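Reports > Community Grants > Wamholm Meals Program

Wamholm Community Meals Program – Progress Report to the Funder
16 June 2021

This report covers the second stage of the Wamholm Community Meals Program, which is supported under the regional food access grant. It sets out work completed since the February report, spending against the approved budget and matters requiring a decision before the next stage begins.

Service delivery

The program served 3,378 meals in the reporting period across its two sites at Wamholm and Jastby. Demand at Jastby was higher than forecast, particularly for the midday sitting, and a second sitting was introduced to keep waiting times short. Enrolment at Wamholm remains capped at 80 households. The cap was reached early in the period and a waiting list is now in place.

Home delivery continued on the Brenitz route. Road works on the northern approach caused several late deliveries, and the route was reversed until the works were finished. No deliveries were cancelled.

Menus and nutrition

The menu cycle was revised following the dietitian's review. Soups, porridges and stewed fruit now appear more often, as many older clients had asked for softer meals and smaller portions. Salt has been reduced in all stock-based dishes. Feedback cards show that clients are generally satisfied with the changes, although the lentil dish was not well received and has been withdrawn. 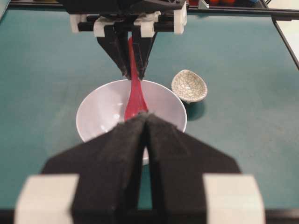
Photo: Wamholm Community Meals Program

Tableware at the Jastby site is being standardised. Bowls and spoons will be bought in bulk to replace the mixed stock inherited from the former hall kitchen, and the cost will be met from the existing equipment line.

Training and food safety

Four training sessions were held, covering allergen labelling, safe reheating and record keeping. The annual inspection at Wamholm raised one minor item – the placement of the handwashing sign – and this was corrected the same day. Temperature logs at both sites are complete for the period.

Budget

Spending to date stands at 80 per cent of the stage allocation. Food costs were slightly over budget owing to the price of fresh vegetables, while transport costs were under. The program does not seek additional funds for this stage.

Next steps

Approval is requested to move the unspent transport funds to the food line. Subject to that approval, the Wamholm household cap will be reviewed and an updated forecast for the Brenitz route provided with the next report.

Filed under: Grant Reporting, Food Access, Seniors
4 shares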